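Keeping the Tables Clear: A Conversation with the Supervisor of the Kever Room

Last updated: May
Reading time: 7 minutes

The Kever Room is on the ground floor of the Wendcombe Learning Resources Center, between the loading entrance and the print shop. Teaching kits are checked, repaired and packed there before they go out to member schools, and they come back to the same room at the end of each loan. The center lent 1,065 kits in the past school year. For this installment of our series on support services, we spoke with the supervisor of the room about its furniture, its working habits and the handling of the small parts that make up most of its stock.

The supervisor came to the Kever Room from the center's library service and has managed it through two changes of layout. The first placed shelving along all four walls, with a single large table in the middle. The second, which is still in use, removed the shelving from one wall and divided the work among several smaller tables.

"The large table looked impressive on the plan," the supervisor said. "In practice, it became a shelf. Anything a person did not know where to put was put on the table, and it stayed there until someone needed the space. By the middle of a term we were packing kits on the windowsill."

The smaller tables were ordered from Ruppert, a furniture maker that had already supplied the center's reading room. They have plain wooden tops in a light color. The supervisor asked for that finish after a trial period with a dark laminate, on which black washers and rubber stoppers were easily missed.

"We lost a good many small black parts on that dark surface. They were on the table the whole time. On a pale top a person sees the part immediately, and it goes into the right bag."

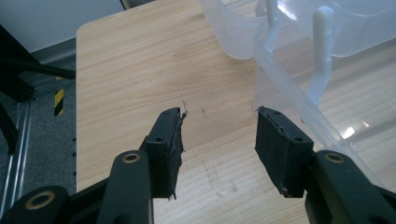
The rule that governs the tables is printed on a card by the door, and new staff members are asked to read it on their first morning. It states that the middle of each table belongs to the task being done, and that everything else is kept to the sides or returned to the shelves. The supervisor regards the bit of open tabletop in the photograph as the most valuable equipment the room owns. A kit can be laid out on it, compared with its list and put back in its box without anything being moved twice. When the middle fills up, the work slows, and parts from one kit begin to travel into another.

"I am sometimes asked why we do not use the tables more fully," the supervisor said. "People see a space and think of it as waste. I tell them that the space is where the work takes place. If I fill it, I have a storage room with chairs."

Each table is cleared at noon and again at half past four. Clearing takes a few minutes and is done by whoever is at the table, regardless of who began the task. Unfinished kits are returned to their boxes with a yellow slip on top showing how far down the list the checker had reached. The supervisor introduced the slips after an early attempt to leave half-checked kits in place overnight.

"The evening classes use the corridor, and the door used to be left open. Somebody would come in to look for a stapler and set down a bag. I have no complaint against them. A table with things on it invites more things."

The conversation turned to the Resov series, the most heavily borrowed group of kits in the collection. The series deals with water: how it moves, how it is measured, and how it can be cleaned. The center holds 58 sets, and every one contains plastic tubing, which the supervisor described as the part most likely to be returned in poor condition.

"Schools are careful with the measuring cylinders, and they are careful with the pumps, which look expensive. Tubing looks like something one can fold up and push into a corner of the box. It can be folded once or twice. After that it keeps the fold, and the next class cannot get water to run through it properly."

The room's procedure for tubing has been revised several times. Returned lengths are first taken out of the box and laid straight along the table, where a kink or a flattened place is easier to find. The checker then draws the length slowly between finger and thumb from one end to the other. A light squeeze is sufficient. The supervisor prefers this to inspection by eye alone, on the grounds that semi-opaque tubing hides its faults well under the ceiling lights.

"I ask people to close their fingers on it gently and to notice whether it pushes back. Good tubing gives a little and then returns. Tired tubing gives and stays where it is. Most of our staff can tell within a week of starting, and after a term they can do it while talking."

Lengths that pass are washed, hung over a rail and left until the next day. Lengths that do not pass are trimmed if the fault is near an end, and otherwise set aside for the center's own workshops, where short pieces are always wanted. The supervisor keeps very little in reserve. New tubing is bought by the roll and cut only when a kit needs it.
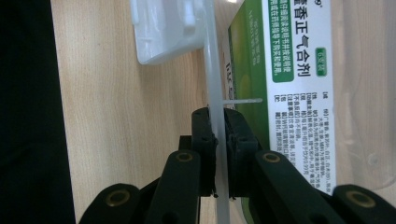 Cutting is done at the table nearest the sink. The edge of that table carries a strip of measuring tape, glued down and varnished over, so that no ruler has to be found. The supervisor recalled that the center formerly issued a separate ruler to every table, and that all of the rulers were eventually found in the print shop.

"It was a small change, and it cost almost nothing. I would recommend it to any room that cuts anything to length. The one mistake we made was to start the tape a little way in from the corner. For a whole season our lengths came out slightly long, and the boxes would not close."

Containers were the next subject. The room uses plain plastic tubs for loose parts, and the supervisor has strong views about them. Lids are removed during working hours and stacked on a shelf by the door. Tubs stand toward the far side of the table, where they can be reached without leaning over the kit being packed. A tub may hold only one kind of part. Labels are placed on the front and not on the lid, following an afternoon in which a number of lids were put back on the wrong tubs.

Asked whether such rules were difficult to enforce, the supervisor answered that enforcement was seldom necessary.

"People follow a rule when they have had one bad day without it. The difficulty is with someone who is new and has not had the bad day yet. I try to tell them about ours. I suspect they think I am exaggerating about the lids."

The contents lists have also changed. Until recently each kit carried a typed sheet in alphabetical order, so that beakers came first and tubing near the end. The present sheets follow the order in which the parts are packed, starting with whatever lies at the bottom of the box. Schools were sent the new sheets in the autumn with a short letter of explanation. Several teachers wrote to say that repacking at the end of a lesson had become easier, and one wrote to say that the old sheet had been better for teaching vocabulary. The center now supplies both versions on request.

A typical Resov kit takes one person 50 minutes to check and repack. The supervisor does not expect that figure to fall much further and is not inclined to press for it.

"We could be faster if we trusted the schools' own checks, and some of those checks are excellent. But a kit with one part missing is of no use to a class of children who have been promised a lesson with water. I would sooner send it a day late."

Plans for the coming year are modest. The center has approved a second drying rail and a deeper sink. The supervisor has also asked for 3 more tables of the same pattern, to be placed along the wall where the shelving used to stand. The request is under review, and a question has been raised about whether the doors to the loading entrance would still open fully.

"I have measured it," the supervisor said. "They will open. They will not open if somebody leaves a trolley there, and I have already written the card for that."

Member schools wishing to visit the Kever Room may arrange a time through the loans desk. Visits take place in the morning, before the noon clearing, and groups are asked to leave coats and bags in the corridor lockers.

Related items

Borrowing from the Resov Series: Notes for First-Time Users
How to Repack a Kit for Return
Inside the Wendcombe Print Shop
Changes to Contents Lists: A Letter to Member Schools
Furnishing the Reading Room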